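Chapter 7
Working Rules for Two-Arm Cells

Most of the rules in this book so far have dealt with one arm and one tool. A single arm has a reach, a speed and a payload, and you can draw a line on the floor around it. Two arms that share a table need more than two of those lines. They can pull against each other, they can trap a hand between them, and they can both be holding the same object when one of them stops.

This chapter covers the rules a shop should have in writing before two arms are allowed to handle one part. It assumes you have read Chapter 4 on stop functions and have finished the risk worksheet for your own cell.

The garment-handling cell at Dedbridge comes up throughout the chapter. Yaneth Villca wrote its first rule sheet in June, and Kazimiera Kaczmarczyk revised it after the cell had logged 599 hanger cycles. Both versions are printed at the end of the chapter so that you can compare them.
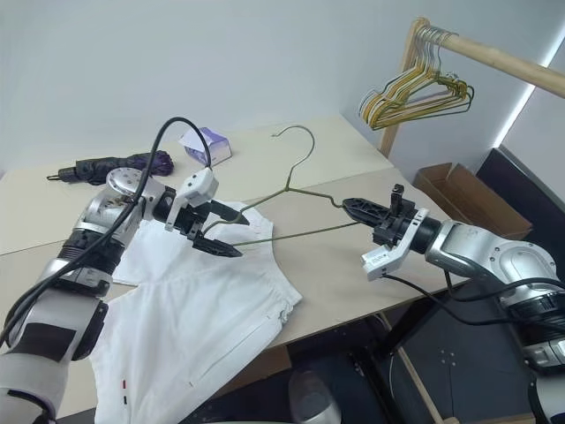
Reading time: 7 minutes

With both grippers on one wire hanger, the two arms are joined. Any motion of one arm loads the other through the wire. The Dedbridge sheet calls this the coupled state, and we will use the same term.

7.1 The coupled state

A cell enters the coupled state when the second gripper takes hold of the part. It leaves that state when either gripper has let go and the controller has confirmed it. Between those two points, the following rules apply.

Both arms stop together. A stop signal to one arm must reach the other through the same safety circuit. A software message from one controller to the other does not meet this rule.

Grippers hold on a stop. They do not open until an operator has looked at the part and given the release command at the panel.

Speed is limited to the lower of the two arms' rated values for shared handling. At Dedbridge the limit was set at 400 millimeters per second.

No one reaches between the arms. This includes straightening a garment on the table, which is the most common reason operators give for reaching in.

7.2 Cables and the work surface

Cables that run outside an arm need slack for the full range of motion, including the wrist. Check them at the start of each shift with the arm moved slowly to both ends of its travel. Look for loops that could catch on the other arm or on items left on the table.

The rule sheet should also say what may stay on the table during a run. Rigoberto Puma, who trains operators at the Wanport site, has each shift write its own list and sign it. Exercise 2 asks you to do the same for your cell.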